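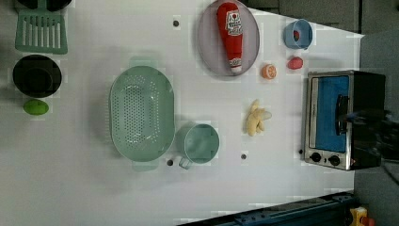 Sunday, October 7, 2018. Spent the weekend swapping controllers on the arm. The old one is a Gunska, the new one is a Salow, and both came with a brochure promising effortless motion. I have so far put in most of the effort.

---

Ground rules, for those who enjoy ground rules. Same arm, same fingers, same two cameras, same table. Only the box under the bench changes. Tatsuya Katayama wrote the test list and I wasn't allowed to see it beforehand, on the grounds that I "tune to the exam". I do tune to the exam.

---

The list had 8 tasks on it, most of them about moving play food from one bit of table to another. Strawberries, orange slice, banana. If you went to university for this you may want to sit down for a minute.

---

First surprise: setup. The Gunska took me most of a morning back when we got it, and there's a jumper you have to move that the manual shows on the wrong side of the board. The Salow was talking to the arm before my tea had cooled. It then refused to let me do anything until I'd picked a time zone.

---

Second surprise: it is so much quieter. The Gunska whines at low speed like a fridge with a grievance. I'd stopped hearing it. When the Salow went in I thought the arm was off and very nearly put my hand where my hand should not have been. (Emergency stop now lives next to my mug. Yes Tatsuya, I know.)

---

Soft things are where they really differ. Gunska closes the fingers to a position you give it and leaves the consequences to you. Salow has a force mode that closes until it feels something and then holds. Sounds marvellous. It has opinions about what counts as "something".

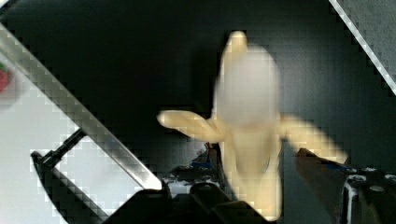
With the banana, for instance, I had to raise the contact threshold twice before it would commit. At the factory setting it touched a peel flap, declared victory and lifted off with nothing. Quite a confident lift, too. Full height, smooth arc, gentle release of no banana.

---

Once the threshold was up it was lovely. I'd say nicer than I ever got out of the Gunska, which tends to grip fruit as though it owes it money.

---

A word on the wrist camera. Anything close to the fingers goes soft as butter, because the lens is set for a bit further out. You'd think that would be fatal for grasping. Neither controller cared much, as they both do the planning from overhead and only look through the wrist for the last little nudge. I cared, as I had to sit and watch it.

---

Someone always asks for numbers. We did 89 attempts on each controller. I'm not posting success rates until I've re-run the Gunska set with the new cable, as I found the old one had a kink in it on Saturday evening and I would like very much for that to be the cable's fault.

---

What I will say is that the logs differ wildly in temperament. The Salow wrote more than 3,334 lines for one afternoon, including a separate entry each time it felt the network was "less than ideal". The Gunska wrote a handful and one of them was just ERR.

---

Cables, while I'm moaning. The new controller's connector is stiffer than the old one and the lead wants to go round in one big loop across the table. I've tried clips. I've tried a different exit angle. It has a loop in its heart and it will express it.

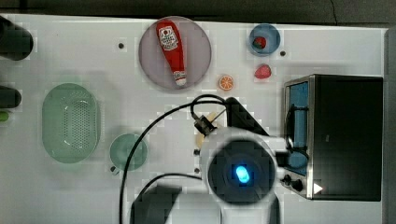 If you could only afford one camera, overhead or wrist, which would you get?

Overhead, without much agony. You can see where everything is, including the arm, and you can work out what went wrong afterwards. A wrist camera is wonderful for the last few centimetres and pretty hopeless at telling you that you're heading for the wrong fruit.

---

The catch with overhead is that the arm gets between the lens and the thing you want. Salow's planner at least remembers where it last saw an object and carries on. Gunska's forgets and goes home. I've had colleagues like both.

---

Nicanor Lucero (of Lucero, they make the adaptor plate we use) messaged to ask if I'd checked the plate screws before blaming a controller. I had not. I now have. One was a quarter turn out. I'm choosing not to tell him and trusting that he doesn't read threads this long.

---

The oven end of the table is the bit I'd been dreading. It's the far reach, the arm is nearly straight, and the old controller gets twitchy out there. You can tune it out at the price of everything else becoming slow and sulky.

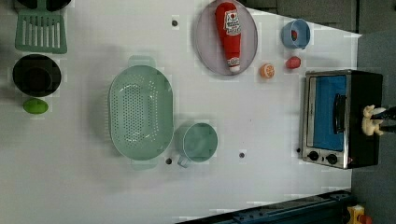

*Holding the small beige animal over by the oven, seen from overhead.*

---

Salow is steadier at full stretch, I'll give it that. It slows down on the way out without being asked. It also slows down on the way back, when there's no need, and I can't find the setting. The manual says "see Motion Profiles". There isn't a section called Motion Profiles.

---

Where I've landed for now: Salow stays in for the Zurnutance work, Gunska goes on the shelf with its jumper taped in the right place and a note on it. Proper figures in November, once the cable business is sorted.

---

Also if anyone from Salow is reading, my time zone is still wrong.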